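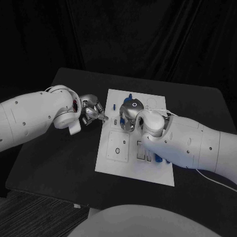 12/2/23. Equipment plan for next year, my half of it. Ottmar wants a second pair of the silver hands on the list before the July cutoff and I keep crossing them out. The Tandusside quote came back at 69 thousand for the pair, hands only, no spares, freight extra. For that money I'd like to see what we get on the peg board that a plain two-jaw gripper wouldn't give us. With both hands over the board at once there's not much space left between them, and the right forearm sits over a good part of the lower right corner, slots and blue pieces included. More fingers won't fix that. A smaller board layout might, or a wider one, and either comes out of the workshop's offcuts bin.

Cables. The thin white one off the right wrist still hangs in a loop over the board. Ademir priced proper cable guides from Stindden at 107 dollars a set and we'd want 2 sets. That is the cheapest line on the whole sheet and the only one I'd sign today. Ottmar says the cables will be moot if we go to the newer wrist. Maybe. The newer wrist has been "next quarter" for as long as I've had the brochure.

Service plan: Jadoon want it paid up front. I asked what a call-out covers and got back a page of colour photos. Asked again. If the answer is still "most common faults" I want the list of uncommon ones in writing. Last year we paid for cover and then did the finger tendons ourselves on the bench anyway, with Ademir holding the torch.

Pivcombe lease. Read the terms properly this time. Monthly figure looks fine, then there's a return condition clause that says original covers, no added holes. We'd have to stop screwing things to the arms, and we are not going to stop screwing things to the arms. Crossed out.

Boards. We have been making our own and the last lot cost next to nothing apart from the blue parts. Asked for 8 more blanks. Ottmar thinks a bought board would look better to visitors. Visitors are not in the budget.

Where it stands:
Cable guides, yes.
Blanks, yes.
Second pair of hands, not until someone shows me a task on our own board that needs them. Tandusside can bring a demo unit and run it here, on our table, with our pegs.
Service plan, waiting on Jadoon.

Ademir, can you check whether the guides fit over the wrist cover or need it off? The drawing doesn't say, and the sales fellow said both.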